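Notebook - regional labour demand series, Parkotness
Jan 26, 2018

Reran the vacancy-to-hires model overnight on the corrected employer panel. Panel is now 1000 establishments, down from the original draw after the duplicates came out. Most of the duplicates were labour hire firms reporting once under the trading name and again under the payroll entity. Matched on registration number, then on street address. The address match throws false positives in the Flarkerley industrial estate, where several firms share a front office. Left those in and flagged them.

Seasonal factors: the September factor is still too large. Suspect the horticulture intake is being picked up twice, once in agriculture and once in packing and warehousing. Tried three variants.

a) Default filter, no prior adjustment. Residuals show a clear hump in spring.
b) Manual prior on agriculture only. Hump smaller, shifts a month later.
c) Packing split out of warehousing, each adjusted on its own. Best of the three. The packing cell has only 40 respondents, so the monthly movement is noisy and I would not publish it separately.

Going with (c) for the working file. Aggregate only.

Hours worked: Lakshmi asked whether the fall in average hours is real or comes from the new questionnaire wording. The old form asked for hours paid, the new one asks for hours worked, excluding leave. Of the 226 establishments that returned both forms in the overlap month, most gave a lower figure on the new one. Applied a link factor by industry, not a single factor across the board. Construction barely changes. Health and education change a lot, as expected given leave in those sectors. 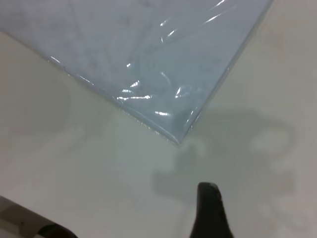
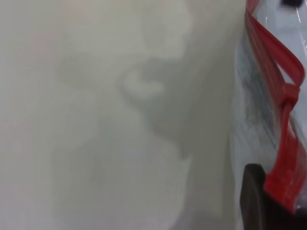 Kittipong Hegde-coded the link factors as multiplicative after reading the draft, and Jarrah Fairweather would like that undone: the overlap month had a public holiday in it, so a multiplicative factor carries the holiday forward into every later month, and the hours series will sit too low until the next rebasing. Jarrah would prefer an additive link with the holiday effect taken out first.

Checked this against the raw returns. The holiday effect is there in retail and hospitality and hard to see elsewhere. Removing it first changes the level slightly and leaves the direction alone. Will run both and keep the multiplicative version as a comparison column until Lachlan has been through it.

Wages: Magagula returns came in late again, 104 forms, all on the old template. Rekeyed the overtime field by hand. Two had annual salary in the weekly box. Corrected one after a phone call, set the other to missing.

Indotine extract still fails on load when the industry code has a leading zero. Workaround is to read the column as text and pad it. Ruby-Lee has the script - it is in the shared folder under imports, second version, and the first one should be deleted.

To do:
- rerun (c) with the flagged Flarkerley firms removed, compare levels
- additive link, holiday effect out, retail and hospitality first
- ask Lachlan whether the confidence intervals go in the table or the notes
- write up the packing split before the method note is due
- non-response weights for small employers, not yet touched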